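Karppinen recalls bar stool over loose footrest

21/07/2022

Furniture maker Karppinen is recalling 3,043 of its Skeda bar stools after customers reported that the footrest can work loose. The company has received 124 complaints, and 3 people were treated for minor injuries after slipping while climbing down.

The recall covers stools sold through the Kondeo chain and its online store up to the end of June. Chairs and tables in the same range are not included.

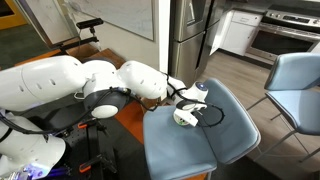 Owners should stop using the stools and check the label under the seat. If the batch code starts with K, the stool is part of the recall. Karppinen will mail a repair kit with two new brackets and a set of longer screws. Kondeo stores will also fit the parts at no charge, and most can do it the same day.

Cafes and offices bought over 2,000 of the stools, many through the contract supplier Bitness, and those customers are being contacted directly. Stools made since the start of July use the new bracket.

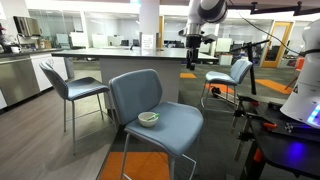 Can I get a refund instead of the repair kit?

Refunds are available at any Kondeo store until the end of the year. Bring the stool or the label from under the seat. A receipt is not needed.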